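Packing and Presentation, Handout 4: The Small Mailer Box
Last updated Oct 24, 2024 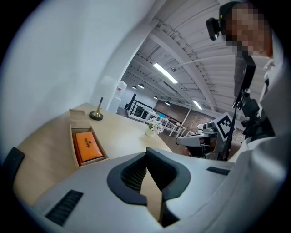
Kraft box with the lid up and one orange item inside, on the light wood table.

OK, so last time we did tape and filler and I talked too long, and we never got to small boxes. This handout catches us up. Please read it before you come in, and bring a pencil, because we'll be writing on cardboard.

I like starting with plain kraft. It takes a stamp well, it doesn't show every fingerprint, and it makes almost any color look good. Orange on brown is one of my favorites (I know, Veronica, you'd go with green!). Put the same orange thing in a glossy white box and it starts to look like a pharmacy order.

Opening and setting down

Lay the box so the lid hinges away from you. Stand the lid all the way up before you put anything in. If it keeps flopping forward, run your thumbnail along the crease a couple of times and try again. I want the printed face of the product up and readable from where the customer will be standing - that's the other side of the table from you, so walk around and check. Half of last year's group packed everything upside down and I didn't catch it until we were taping.

Fit

Slide the item to one end and look at the gap. With a finger's width or less, you're fine without filler. More than that and it will rattle, and rattling sounds cheap even when the thing inside isn't. Fold a strip of tissue over on itself and tuck it down the long side. Don't cover the name.

Shake test: lid closed, 2 gentle shakes next to your ear. If you hear a thump, open it up and redo the strip.

The table around it

This part is for those of you doing the Zosside market stall. People see the table before they see the box, so give the box some room. A pale wood top is great for this, and a little clear vase of white flowers set farther back gives the eye somewhere to go without fighting the product. Keep flowers low! Tarek built a lovely arrangement for the Furari order and you couldn't see him over it.

Tall, thin things like a brass stand go toward a back corner. Chairs pushed in. Water for the group stays at the cooler, please, and not on the packing table - cardboard never really recovers from a spill.

For next time

Pack 8 boxes at home, any product you like as long as they all match. Write your initials under the lid flap in pencil. Raed has spare flats if you run short, and Welington is bringing the Skiltbridge stamps so we can try them on the lids. We'll start with creasing again, then go straight into labels.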